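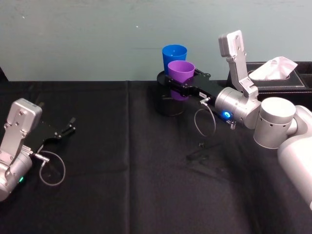 Black cloth on the table, gray-green wall behind

Best way to get creases out of black tablecloths?

bultolness_baker
Wednesday, January 22, 2020
Hi all! Our craft fair in Teritmont bought a stack of black cloths in November, and every one has a fold line that just will not quit. I have 60 tables to dress and one tired iron -- any ideas, friends?
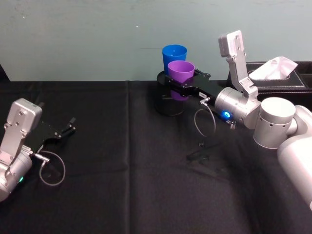 Replies (newest last)

fuchs_and_thread
Oh, I feel for you! Damp towel, medium heat, and iron from the back. I've done it that way for years and my cloths still look lovely.

teapot400
I'm going to disagree, kindly. Ironing made mine shiny. Hang them in a steamy bathroom overnight and let them be.

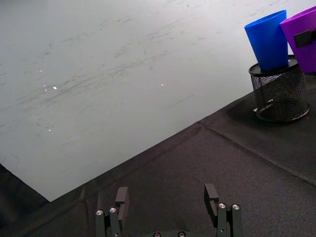
fuchs_and_thread
Shiny means too hot, dear! Anyway, I'd plan who gets which table before you press a thing, so you aren't dragging cloths all over the hall. A whiteboard is fine for that, even one with gray streaks left from old marker, and it saves so much walking.

bultolness_baker
Thank you both! I'll try the steam on two and the iron on two, and see which I can live with.
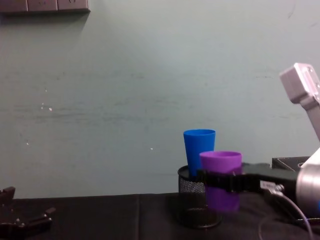

Wall with a few scuffs, black cloth below

teapot400
Do store them rolled afterward -- mine live on old gift wrap tubes.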